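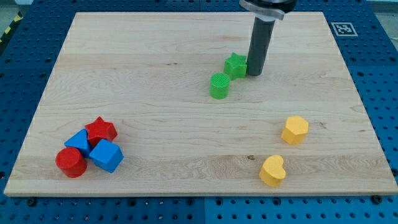

*Page last changed: Fri 9 November*

## Unit 4: Reading a castle from its walls

These notes go with the second half of the unit. Read them before the site visit to Drosby and bring a printed copy. The plan of the castle is in the course folder, sheet 18.

### 4.1 The site

Drosby Castle stands on a low spur above the Nament, a small river that bends on three sides of it. The fourth side, to the east, was the weak one, and most of the building money went there. The spur is limestone. The ditch on the east was cut straight into it, and the stone taken out went into the first wall.

The ground inside the walls slopes down to the west by 18 feet. Keep this in mind when you compare floor levels. A doorway that looks too high on the west side is often at the right height for a floor that has gone.

### 4.2 Building phases

**Phase 1.** A square tower and a plain enclosing wall. The stones are small and laid in uneven courses. There are no arrow slits at ground level. The tower entrance is on the first floor above ground, reached by an outside stair, now lost.

**Phase 2.** The east front, with two round towers and the gate passage between them. Blocks are larger and squared. Look for the straight joint where the north gate tower meets the Phase 1 wall: the courses do not line up, so the two were not built together.

**Phase 3.** The Boychuk family buys the castle and turns it into a house. Large windows are cut through the south wall, and the great hall gets a fireplace on its long side. The family account book lists 469 cartloads of brick in one year. Most of this is in the stable range and the hall chimney.

**Phase 4.** Repairs after the January fire. The hall roof was rebuilt at a lower pitch. The old roofline still shows as a sloping scar on the tower wall.

### 4.3 Terms you need

- **Curtain wall:** the wall joining two towers
- **Putlog hole:** a square hole left by scaffolding timber
- **Batter:** the outward slope at the foot of a wall
- **Corbel:** a stone sticking out to carry a beam or parapet
- **Straight joint:** a vertical line between two pieces of masonry that are not bonded

### 4.4 Written sources

The main source is the Inberg survey, made for a sale that fell through. It has 110 leaves and goes room by room, starting at the gate. The surveyor counts the chapel as part of the hall range, which has confused later writers. Leaf 177 is sometimes cited in older work. There is no such leaf; the number comes from the sale register bound in behind the survey.

Abrehet Araya's article on the gate passage is required reading. She dates the portcullis slot to Phase 2 and the murder holes to a later repair. Her drawings are more reliable than the ones in the guidebook.

### 4.5 For the visit

Choose one stretch of wall between two towers. Make a measured sketch, mark every joint and blocked opening, and put your phases in order. Write one page on your evidence and attach the sketch. Stay off the west wall walk.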